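Pirnine Food Storage Notes: README

Friday, December 25, 2020
By the Pirnine maintainers

## Scope

Records of raw food kept in lidded containers in the Rumosden test kitchen. Each record covers one container. Dry goods are excluded.

## Contents

- `items.csv`: 500 rows, one per container
- `foods.csv`: 22 food types
- `photos/`: unretouched stills

## Fields

- `lid_color`: color of the lid, or `none`
- `wall`: `clear`, `frosted` or `opaque`
- `content`: `meat`, `fish`, `produce`, `other`
- `label_read`: `yes`, `partial`, `no`

Meat is entered as `meat` unless the cut is printed on a readable label. Do not infer the cut from color or fat.

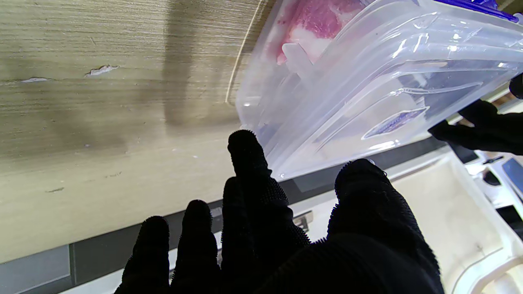

A label too small to read is entered as `no`, and the text field stays blank. Slightly frosted walls count as `frosted` even when the food shows through.

## Known issues

Lid colors in the first 100 rows were typed by hand and use mixed spelling. A corrected file is planned for January.

Contact: Gavrilă desk, Isov | © 2020 Pirnine | Back to top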